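Ploltmont repair room reopens with longer bench and a shelf for donated computers

The computer repair room at the Ploltmont community workshop has reopened after a refit that took most of the spring, with more bench space, better lighting and a new set of shelves for machines waiting to be worked on.

The room is at the back of the old Nseir building, past the bicycle stands and the sewing tables. It had been closed while the floor was leveled and the wiring replaced. Residents who left desktop computers there before the closure can now collect them or ask for the work to be finished.

According to the workshop, 97 desktop machines were in storage when the doors closed. Most had come from households in the town and from two small offices that were moving out of the area. A further batch arrived from Rarkell, the neighboring town, which has no repair room of its own and sends its donated equipment to Ploltmont once the local collection point is full.

The refit was carried out by Jondico, a building firm from the industrial park on the Rarkell road. The firm took out a partition that had divided the room in half and used the space to run a single bench along the longest wall. The old benches were kept and now stand in the corridor, where they hold the bins for cables, power cords and screws.

Each place at the new bench has its own outlets, a lamp on a jointed arm and a rubber mat. Antistatic wrist straps hang from hooks below the worktop. Drawers under the bench hold screwdrivers, plastic pry tools, cotton swabs and thermal paste, with a list taped inside each drawer showing what belongs in it.

The shelves opposite the bench are arranged by stage of work. Machines that have not been opened go on the bottom, where they are easiest to lift. The middle shelves are for machines with the covers off, and the top shelf is for parts that have been removed and bagged. Finished computers go to a separate cabinet by the door.

A paper tag goes on every machine when it is handed in. It records the date, the fault as the owner described it and whether the owner wants the drive wiped, returned or left alone. The workshop says this last question was often skipped under the old system and caused delays, as no work could start on a machine until the owner had been reached by phone.

Visitors are welcome to sit in while their own computer is being looked at, and to do the work themselves if they prefer. There is no charge for using the bench. Parts are sold at cost, and used memory and power supplies that have passed testing are offered at a lower price from a box at the end of the bench.

Most of the jobs brought in are simple ones. Dust is the most common problem, followed by failed power supplies and hard drives that have slowed down with age. A typical visit begins with removing the side panel and checking the fans. The inside is then cleaned with a soft brush and compressed air before anything is unplugged.

If the machine still does not start, the memory modules are taken out and put back in one at a time, and the power connectors are checked against the motherboard. The processor is left in place unless there is a clear reason to remove it – the contacts in many sockets are easily bent, and a damaged socket usually means a new board.

Computers that cannot be repaired are taken apart. Cases, steel brackets and aluminum parts go into one container and circuit boards into another, and both are collected for recycling. Screws are sorted by thread into jars. Working parts are tested, labeled and kept, though the workshop no longer accepts cathode-ray monitors or printers of any kind, which took up a large share of the old storage space. 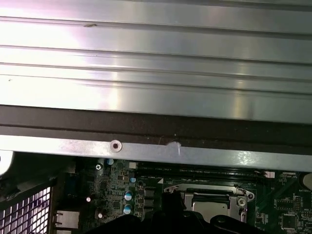 A computer motherboard beneath a metal rail, with a ribbed metal panel above.

The rooms on either side stayed open during the refit, although the sewing group moved its tables twice to make way for deliveries. The group is back in its usual place and meets in the evenings as before. The bicycle stands are also unchanged.

Some work is left to do. A ventilation fan for the soldering corner has been ordered and is due to be fitted in the fall. Until then the soldering irons are locked away, and jobs that need them, such as replacing a broken power jack, are being written down and set aside. Owners will be contacted when the corner is ready.

The workshop is also asking for certain items. It is short of 2.5-inch drive brackets, VGA and DisplayPort cables, and small screws for fixing drives into cases. Working flat-screen monitors are wanted as well, provided that the stand is included. Donations can be left at the front desk during opening hours, but equipment should not be left outside the building overnight.

Anyone donating a computer is asked to copy off any files they want to keep before bringing it in. Drives marked for wiping are erased before the machine is offered to a new owner, and files cannot be recovered afterward. Donors may also take the drive out and keep it, in which case the workshop will fit a replacement from its own stock.

Repaired computers are given to households in Ploltmont and Rarkell that have asked for one. Applications are made on a single-page form available at the front desk, and no proof of income is required. Each machine comes with a keyboard, a mouse and a power cord, and a monitor is added when one is available. There is currently a waiting list, and families with children in school are served first.

The repair room opens in the afternoon and closes at 8 p.m. No appointment is needed for a first visit, but larger jobs may have to be left overnight. Parking is available in the yard behind the Nseir building, and the rear entrance has a ramp for visitors bringing equipment on a cart.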